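Bornimdale Reuse Room: progress report to the Sturnel Fund
8/21/24

The grant of $2,000 was received in April and has gone toward setting up the packing area at the Chávez Street building. This report covers the work up to now and what is left to do.

The packing table is in use. We covered it in glossy black material so that lint and loose threads show up before a bag is closed. White fabric bags have replaced the cardboard boxes we used last year. They fold away when empty and can be washed between uses.
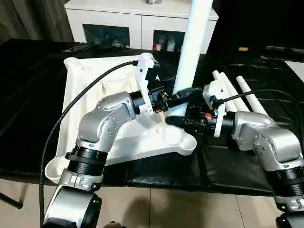
Filling the bags took longer than planned at first. A soft bag sags unless its mouth is kept spread, and items kept ending up on the floor. Draping the top edge around a frame fixed most of that.

So far 22 bags of linens have gone to the Ollanari shelter. Another 6 are waiting for labels. The shelter has asked for smaller loads, and we will change the packing list to match.

Still open:
Shelving for the back wall, quote received
Second table, delayed by four weeks
Printed labels, on order

We do not expect to need more than the original grant. Receipts are attached.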